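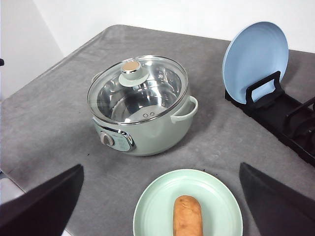 Brida two-finger gripper, wrist camera version
2 min read

The Brida is a parallel gripper with tapered black fingers and a small camera fixed behind them, sold for arms that handle household items. Both fingertips stay in view at the bottom of the picture, so the operator can line up on a bread roll on a plate and still see the hot pot farther ahead. Finger pads are replaceable and come in sets of 2. The Zodine controller is sold separately.

We tried it on our kitchen bench next to the Allard gripper, using the same arm and the same lighting. Tantonzin Serrano ran 133 grasps on each. The Allard closes faster. The Brida was easier to aim at lid knobs and plate rims, and its pads marked soft food less.

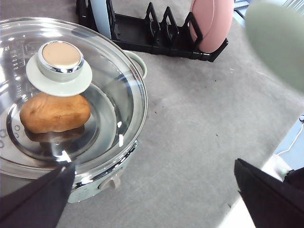 Glare from glass and polished steel is the main thing to plan for. Fix the exposure in the Zodine menu before recording, and use the matte setting for metal cookware.

Price: $1,505, with one set of pads and a 6-foot cable. The Ambaye wrist adapter is extra. Orders placed now ship in December.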